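We're growing again at Planow, and this time we'd like some company! Planow is a small tea estate on the wet side of the Funesgate valley, planted in 1949 and looked after by a handful of people ever since. This spring we're taking on one full-time picker-and-maker, and we're also opening our tasting panel to new people who live close enough to come and drink with us. Both calls are on this page, so please read to the bit that suits you.

## The job: picker and tea maker

You would start in March, when the first buds come, and stay on with us all year. From March to October most mornings are spent outdoors, picking two leaves and a bud from the lower terraces (and the upper ones, if your knees are willing). Afternoons are for making: withering, rolling, firing, sorting. In winter we prune, mend the terrace walls, blend last year's leaf and pack orders for the shop in Hamada, and there is a fair amount of sweeping.

You don't need to have worked with tea before. Our last two makers came from a bakery and a plant nursery, and both of them were firing their own batches by the end of their first summer. What we do need is somebody who likes being outside early, who can pick steadily for a few hours at a stretch, and who'll write things down. Every batch has a page in the book — the weather, the leaf, the wither, how it smelled at each stage — and we go back to those pages constantly.

We'd love to hear from you if you:

- are free to begin in March
- can lift and carry a full leaf basket up a slope
- have a decent nose, or want to train one
- can get to Funesgate for a 6.30 start, or would like the room above the packing shed (small, warm, good view of the lower terraces)

A driving licence helps with the Hamada run but we can work around it. Pay is monthly, with lunch on picking days, and as much tea as you can reasonably carry home. Write to us and we'll send the full terms.
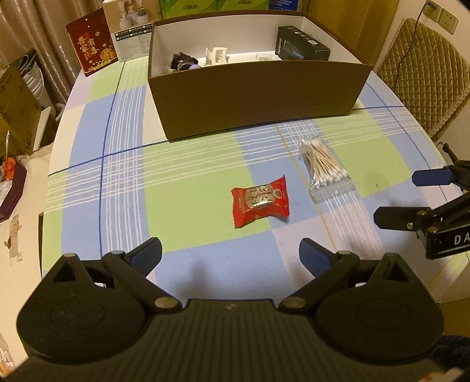 **Alžběta Mikuš**

## The call: tasting panel

Now for the part I look after myself. The panel has been meeting since we brought the old estate back into production in 2000, and it has shaped nearly everything we sell. Plella, our spring black, went through a whole winter of tastings before it got its name. The first version was much too smoky and the panel said so, at length. The one in the tins now is softer, with a honey note that came from giving the leaf a longer wither, and I'm still delighted with it every time I open a fresh tin.

Several of our tasters have moved away over the past year, so there are places going. You can be a complete beginner. In fact I'd like a few people who drink one mug of builder's at breakfast and never think about it again, because you'll notice things that the rest of us have stopped noticing!

Sessions run from 10.30 until lunch, once a month, beginning in November. We taste blind, in small white bowls, usually starting with the lightest leaf and working towards the darkest. You fill in a card for each tea on your own, then we all talk. Tasters who hate the talking bit are welcome to hand in their cards and stay quiet. There's something to eat afterwards, and your bus fare from Hamada is covered if you keep the ticket.

A few practical things:

- please skip perfume and strong hand cream on the day
- no coffee beforehand (sorry)
- tell us if caffeine doesn't agree with you, and we'll show you how to spit politely
- under-18s can join with a parent

We ask panel members to come for 3 sessions in a row to begin with. It takes that long for your notes to settle down, and for me to learn what you mean when you write "green".

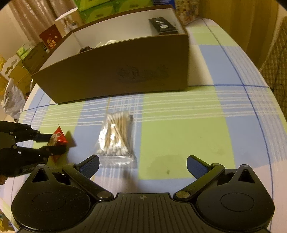
*At the table, with a snack in a red and white packet.*

## What we're working on this year

Whoever joins us, in either role, will arrive in the middle of something. The oldest bushes are being cut back hard, terrace by terrace, and we're putting in over 1000 young plants raised from their cuttings. They won't be ready to pick for some years and they need weeding by hand, so expect to get to know them. We're also trying an oolong for the first time. The early batches were drinkable, which pleased everyone, and one of them was really lovely — we'd like to find out how we did it.

## How to get in touch

For the job, send a letter of a page or so to Mamta Tripathi at the estate office. Tell her what you've been doing lately, when you could start and whether you'd want the room. A CV is fine too, but she reads the letter first. She'll invite people up for a morning's picking in February, with boots to borrow if you haven't any.

For the panel, leave your name and a phone number at the Hamada shop, or drop a note in the box by the estate gate, marked for me. Say which teas you usually drink, if any, and whether you can manage mornings.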